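Talk notes: Pale Surfaces and the People Who Choose Them
Stutville Public Library, lower meeting room
May 15, 2019
Speaker: Alistair Crichton

Before starting
Check the clicker. Last time it controlled the projector in the other room and a genealogy group saw my section on grout. Water on the left side of the lectern, away from the laptop. Say hello to Asanka Samarakoon, who booked me and is doing the introduction. She knows it's Crichton with a hard ch. The last host did not, and I answered to "Crishton" for an evening.

Opening
Start with the kitchen. My wife and I bought a white kitchen table 17 years ago. The salesman ran his palm over it and said it would "lift the room." It did lift the room. It also recorded every meal we ate. There was a beet incident in the first week, and I still know which chair to sit in so that the beet is under my plate.

Pause here. Someone usually laughs. If nobody does, skip the beet follow-up and go to the hands.

Ask for a show of hands: who has a white or nearly white counter, table, desk or floor at home? Who would pick it again? The second group is smaller, and they tend to be the ones without children. Don't say that out loud, it went badly in Rummont.

What I do, in under a minute
I refinish and repair tabletops. Dining tables, shop counters, school benches, the occasional bar. I've done it long enough that people apologize to me when I come to their house for dinner. I look at the underside first, which they find unsettling. I am not selling anything tonight. There are cards by the door, which I realize is how selling works.

Why pale tops took over
For a long time the family table was brown and everyone understood why. Gravy is brown. Tea is brown. The dog is frequently brown. A dark oiled top with a bit of grain will take thirty years of dinners and look like it has character.

Then the magazines got brighter. Photographs look better with light bouncing up off the furniture, and so the furniture in photographs got paler, and then we all went out and bought the furniture in the photographs. Rooms also got smaller and people were told that white makes a small room look big. It does, a little. It looks like a slightly bigger room with ketchup in it.

(Slide: my own kitchen, the flattering angle. Don't linger.)

Workplaces followed. White desks, white benches, white tables in the room where the lunch gets eaten. Whoever signs the order sees it once, in a catalog, and someone else gets the sponge.

Matte versus shiny
This is the part people write down, so slow down.

Shiny surfaces show fingerprints and smears and every fine scratch, because they throw back a clean reflection and anything on top breaks it up. Matte surfaces forgive all of that. You can put your whole hand on a matte top and walk away an innocent man.

The trade is that matte gets its softness from texture. Very small hills and valleys. A spill that would sit on top of a gloss finish and wait for you can settle down into those valleys and get comfortable. So people buy matte, live happily for a month, and then meet their first real stain and feel betrayed. I take these phone calls. They are long.

Pass around the two sample tiles now. Same maker, same color, one gloss and one matte. Ask for them back! I left the good set in Rummont and had to make more.

Reading a mark
My favorite section. Asanka asked for it to be shorter than last year, so keep an eye on the clock.

A mark has a shape, and the shape is usually more use to you than the color. When a customer calls me, the first thing they say is the color. "It's brown." Everything is brown. Coffee, tea, rust, soy sauce, wood stain, old glue, varnish off a can lid, shoe polish. I can't do much with brown over the phone.

Rings mean something stood there. A mug, a can, a plant pot whose saucer was decorative. A full ring says it stood there a while, and a broken ring says the base was uneven or somebody moved it and hoped.

Blots with a darker rim are spills left to dry on their own. The color travels out to the edge as the liquid goes and gets dropped there. The middle may come up easily while the rim stays, so you end up with an outline, like a map of a country nobody wants to visit.

Long thin lines are the ones I like. They can be a drip that ran, a drag, a wet string, the edge of something that got pulled. A brown one on white looks far worse than it has any right to. The eye goes to a line in a way it never goes to a blot. You can have a gray patch the size of a plate and your guests won't mention it, and a single curved brown line will get a remark before they've sat down. If there are specks near the line, look at those too before you wipe. Specks may be loose grit, and grit under a cloth is sandpaper you didn't pay for.

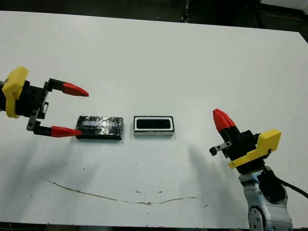 What to try, in order
1. Dry brush or a puff of air first. Get the crumbs and grit off. It takes no time and people skip it every single time, me included.

2. Warm water, a soft cloth, a drop of dish soap. Lay the damp cloth on the mark and go away. Make a sandwich. Eat it at a different table.

3. Baking soda and water mixed to a paste, patted on and left a few minutes. Pat, don't scrub. Scrubbing a matte top polishes it, and then you have a clean shiny spot in the middle of a dull table, which will catch the light for the rest of your life.

4. Rubbing alcohol on a white cloth, a hidden corner first. Look at the cloth afterward. If the color on the cloth is the color of the table, stop. You are now removing the table.

5. Call someone. It doesn't have to be me.

Mention that bleach is not on the list. Someone will ask about bleach. The answer is that it can yellow some white finishes, and the people who tell me it worked for them always have a tablecloth on when I visit. Never mix it with anything, and especially not with whatever is already in the bucket.

The magic sponge question
Will come up. Those white melamine foam sponges are a very fine abrasive. They work by taking a bit of the surface along with the mark. Once is fine. Every week is a renovation.

A word about Ziren
The Ziren Café job. Keep this brief and kind, they're nice people and one of them may be in the room. They opened with 3 long pale tables, oiled wood with a white pigment rubbed in, and a menu that leaned on turmeric. I was called in September. I have never seen anything so cheerful and so permanent. We sanded 2 of the tables back and they kept the last one as it was. It's now the table people ask for, so what do I know.

Their cook, Từ, had the best line of the whole job. He looked at my invoice and asked whether it would have been cheaper to dye everything yellow. I went home and worked it out. Yes, by $86.

Living with it
The section my wife wrote, more or less.

You are allowed to leave a mark alone. I've refinished tops where the family stood there afterward looking slightly bereaved, and one customer asked if I could put the burn back. There was a birthday attached to it. I couldn't, not convincingly.

My rough rule is to give it a season. If you're still annoyed when the weather changes, deal with it. If you've put a fruit bowl on it and forgotten, then you own a fruit bowl now and the matter is closed.

If you're shopping, take a sample home and be rude to it. Tea, mustard, a wet leaf, a ballpoint. Leave it overnight. Shops will hand over a sample tile if you ask twice. Do this before you fall in love, since afterward you'll explain away the mustard.

Pale gray hides more than white does. Pale gray with a fleck in it hides nearly everything, including your keys.

Questions
Leave plenty of room for these. Likely ones:
Marble. (Beautiful. Lemon juice will eat it. You'll buy it anyway.)
Heat marks on wood. (Different talk, handout on the chair by the radiator.)
Coasters. (Yes. No, the crocheted ones don't count, they just hold the liquid in place for you.)
Permanent marker. (Try the alcohol. Then find out which child.)

If the man with the pool table comes again, be patient. Felt is outside my field and I have told him so.

Get both sample tiles back before anyone puts on a coat.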